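Dakstead open day

The Dakstead open day is a yearly demonstration of robot tray handling, held on 17th July at the Kavanagh hall. Run by Tuditar. Entry free, 900 visitors at the last one.

The demo cell uses a two-finger gripper, metal trays and roller tracks, with blue bins stored on either side.
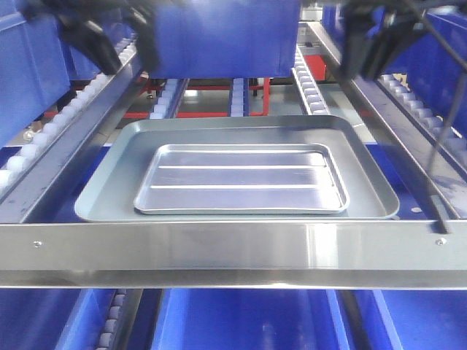
Silver tray nested in a larger gray-teal one, Dakstead demo cell.

Runs last 11 minutes, 18 runs in the day. Visitors stand behind a rope — no flash. Questions at the end of each run only.

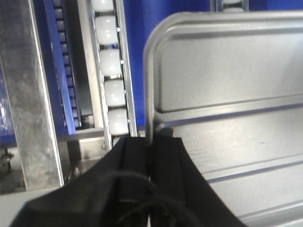
The control software is Dindimier, version 2, wich replaced an older in-house package. Schools book in the morning, trade visitors after lunch. Booking opens in September for the folowing year.

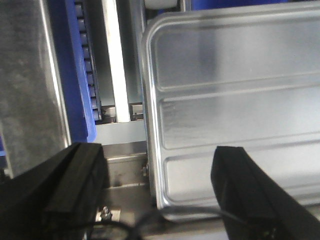

Parking is behind the hall, fills up early. A printed program is sold at the door — cash only.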